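Subject: Re: [drawing-l] Gray scales and paper choice

On Saturday, January 23, 2021, a list member wrote:

> I am trying to get an even gray scale in pencil and I keep ending up
> with three tones: white, middle and black. Everything between them
> looks the same once it is on the page. I use the Homuter sketch paper
> and a mixed box of Flindum pencils. Is it the paper or is it me?
>
> Also, does anyone still spray their drawings? I have a stack from
> July that is rubbing off on itself.

Some of it is the paper. The Homuter sketch sheets are smooth on one side and have a light tooth on the other, and the two sides take pencil very differently. If you have been working on the smooth side, the softer grades slide around and you never get a proper dark. Turn the sheet over and try the same strip again before you buy anything.

For the scale itself I use nine boxes. Leave the first one as bare paper and put the darkest tone you can manage in the last one, then fill in the middle box. After that, split each half, and go on splitting until the row is full. Working from left to right never gave me even steps, and I have a folder of bad strips to show for it.

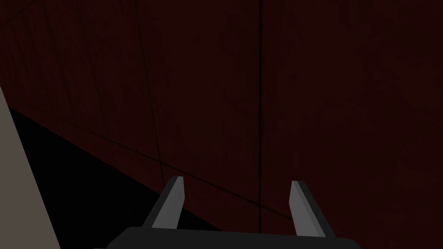
Values matter more than blending, at least for the first few months. I would put the stump away and draw objects with flat sides, where each side gets one tone and you stop at the edge. You do not need many tones for this. The two gripper fingers have a lighter gray on the inner face and a darker gray along the bevel, with no texture at all, and they still read as solid plates. Try a matchbox or a folded card the same way, with two grays and a hard edge between them. If the box looks flat, your two grays are too close together.

On the pencils, check which grades came in the mixed box. Mine jumped from HB to 4B, and that gap would account for your missing tones. I filled it with a 2B and a 3B from Safavi, who sell them singly. Press lightly and build the tone in layers – three or four passes in different directions will give you a smoother gray than one heavy pass.
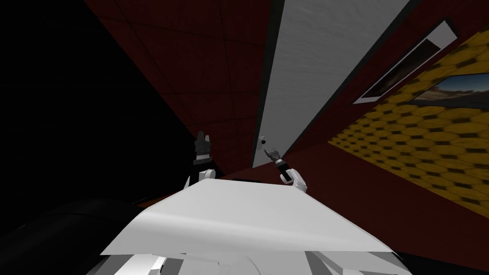
Keep the light in one place while you work. I draw by a window and lost a lot of time to clouds before I moved to a desk lamp on the left side of the table. A single lamp also gives you a clear shadow edge, and you can mark that edge first with a thin line and shade up to it.

Once flat sides are going well, move on to something round. A cardboard roll lying on its side is fine. Look for the lightest strip along the length and the darkest one, and remember that the darkest strip often sits a little way in from the lower edge.

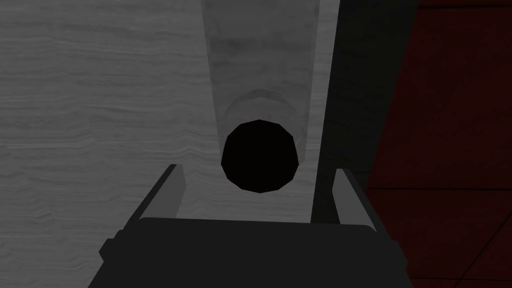 Gray tube between the open fingers, seen from the near end.

As for spray, I still use it, outdoors only, two thin coats with the sheet lying flat. For the July stack I would put tracing paper between the drawings now and spray later when the weather is better. Do not tape the tracing paper across the drawn area.

The handout from the Skernholm weekend has a blank strip on page 87 that you can copy. It prints a bit small, so set the copier larger if you can.

--
To leave drawing-l, send a blank message with "unsubscribe" in the subject line.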